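Product Review: Vosuno Slider Storage Bags, Large
Reviewed by Roxana Sotelo for the Editness Household Goods Desk
Sat 7 January

The Vosuno slider bag is sold in boxes of 13 and is intended for refrigerator storage of whole vegetables. Our office purchased two boxes at the regular retail price. The manufacturer had no part in this review.
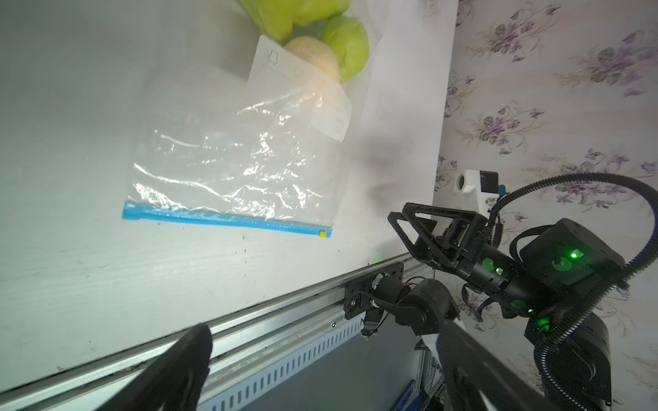
Closure is the feature on which most bags of this type are judged. The Vosuno track engages evenly, and readers with limited grip strength should find it easier to manage than a press seal. The light blue strip and small yellow slider tab stand out well against the clear plastic, so the opening is quickly found in a crowded drawer. Our one reservation concerns the corner, where the slider must be pushed firmly to its stop.

Capacity is adequate for a family of moderate size. Bell peppers may be stored whole, although the film wrinkles easily and does not return to a flat shape. 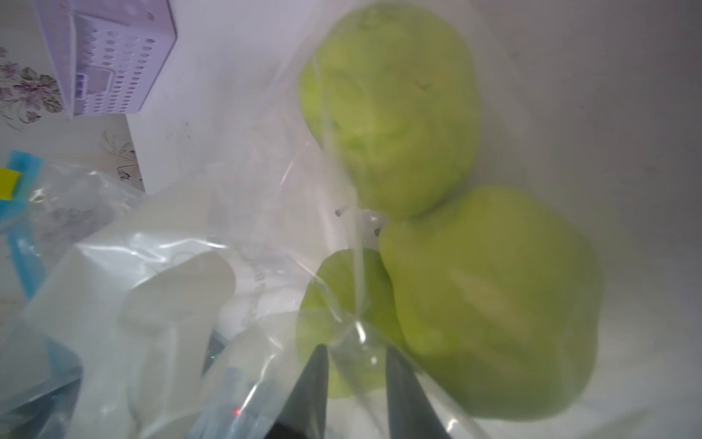 Sreekumar Nair, who reviewed the film for this desk, considers it thinner than that of the competing Ternosov bag and advises against freezer use. We concur. The bag is recommended for short-term refrigerator storage only.

Rating: 6 out of 10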